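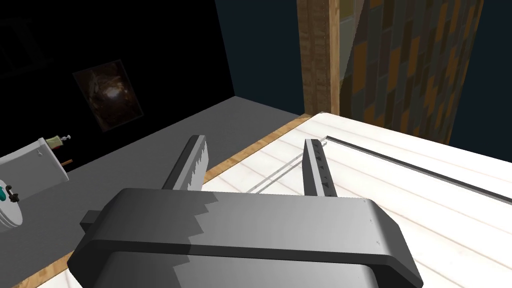
Surner Archery Club, minutes of the club meeting, March 2023

I'm doing the minutes again as I was the one with a pen, so bear with me, and shout if I've got you wrong! Good crowd, and we got going more or less on time once the coffee was poured.

Last meeting's minutes: read and agreed, with one fix. I had written that the new target faces were for the juniors. They are for everybody.

Money: we have $2,310 in the account after paying the insurance and the field rental. That's a bit better than I was expecting (the winter raffle did very nicely, thank you all for buying so many tickets). The one bill still to come is for the butts from Tasico, who have promised to send it before the season opens.

Indoor league: finished last week and what a finish. We ended up third, beaten by Prirow and by Azevedo on the last end of the last match, and I don't think I breathed for any of it. Best score of the night for us was 188 in the recurve, shot by a very happy Tetsuya Sekiguchi. Well done Tetsuya!! The compound folks had a rougher evening, with a broken release aid and a borrowed one that didn't suit, but they shot right through to the end and dropped only a few points by it.

Outdoor season: long talk on this one. The proposal was to move the start of the Saturday-style club shoots, whatever day we end up holding them, to the earlier slot so that people can shoot and still have an afternoon. I'm in favor, my wife is very much in favor. Against that, the grass is soaking first thing until well into spring and it's a long walk to the far targets with wet feet.
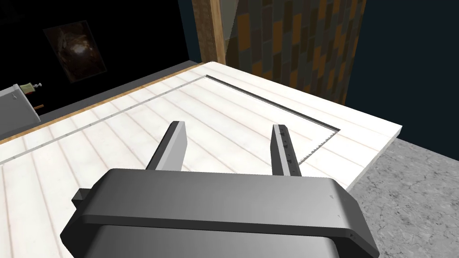 Tetsuya said he'd shoot in wet socks if it meant less wind, and that by lunchtime last summer the longer distances were a lottery. Fair point, and a lot of nodding. We voted and the earlier start is in, to be looked at again if numbers drop off.

June open shoot: we're hosting, so this needs some work. We agreed on 15 targets with 4 archers on each, and mixed bowstyles on the line like last time, which everyone seemed to enjoy. Longbow and barebow will get their own medals this year. I said I'd write to Prirow and Azevedo and get the invitations out, and I'd like entries back early so I can do the target list without tearing my hair out. We still need a second judge. If you know one, please ask nicely!

Safety: the rope at the back of the field is sagging again and a dog walker came through the gap during practice. All shooting was stopped and there was no harm done, but it gave me a fright.

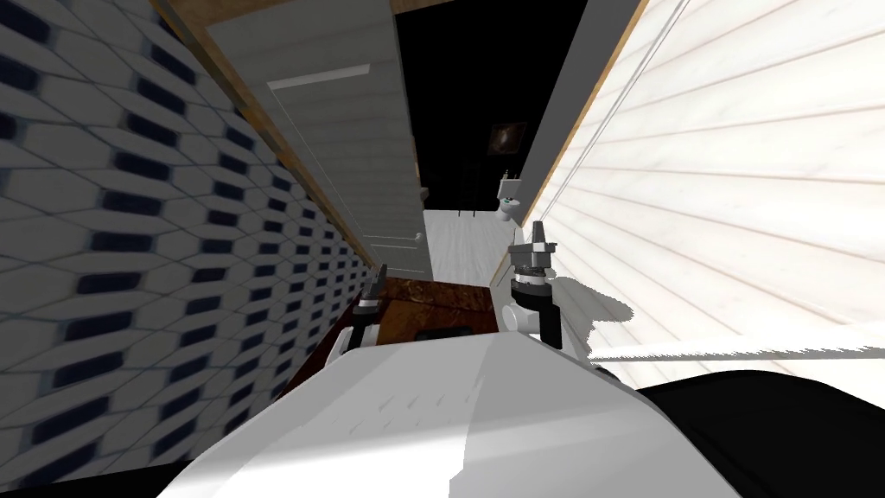
I'll pick up new rope and a couple of stakes, and we'll put it up before the next practice. Please keep blowing the whistle loud and early if you see anyone out there, even if they look miles away.

Any other business: somebody left a left-handed finger tab and a green arm guard in the equipment shed. They're hanging on the hook by the door. The bow press is back from repair and working, but ask before you use it.

Next meeting to be set once the field is open. Bring your own mug, we're short.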